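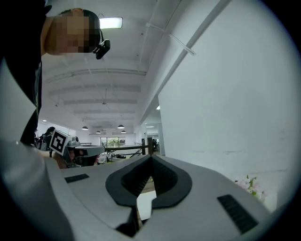

Forums > Racing Games > Sement Rally 2 > Setup and Troubleshooting

Career save stuck at 40 percent after the Inosau stage

bdudas
Finished the Inosau hill stage in second and the career screen won't move past 40 percent. The next event, Ashworth, stays locked. I've reloaded twice. PC version, last patch.

femi_ez
You need 2,005 points to open Ashworth. What do you have?

bdudas
Nearly 200 over that.

modupe.a
Then it's the car. Ashworth wants a class B car in the garage and the menu doesn't tell you. Buy the cheapest one and go back to the map.

wike_i
Class B isn't required. I opened it with two class C cars on the March patch. I think it's the Isow time trial, which you have to finish even if you come last.

modupe.a
Maybe you did Isow first. I had it done already and Ashworth was still locked until I bought the car.

wike_i
I sold my B car before Isow, so no.

femi_ez
Could be either. Try Isow first, it costs nothing. Copy your save folder before you buy anything.

bdudas
Ran Isow, came in last, Ashworth is open. Still says 40 percent though.

wike_i
The percentage only updates at the end of a season.

modupe.a
Mine updates after every event.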